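Grasgate Letter Sorting Kit (two-arm bench set)

Condition: new, packed to order in the shared workshop
Designed by: Afaf Jaber and Hiba Darwish
Price: $80, or $70 if you already own plates
Arms: not included. Sorry.

Everything you need to teach two very expensive arms a job a toddler does for a biscuit. You get foam letters, plates in three colours, a roll of brown paper to cover the bench, and Afaf's setup notes, which run to 25 pages and contain one joke.

Put the paper down first and tape the edges. Letters go on flat, well spread. Start with one arm and one plate, and keep your coffee on another bench — Hiba has views on this.

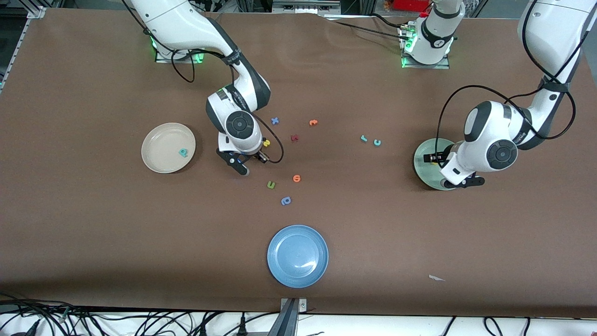
Kit laid out on the bench, one letter already in the cream plate and the right gripper down beside the yellow one.

Spare letters are $3 each, any colour except the one you lost. Orders placed after 3rd May go out in June. Pickup from the Grasgate workshop is free, but ring first.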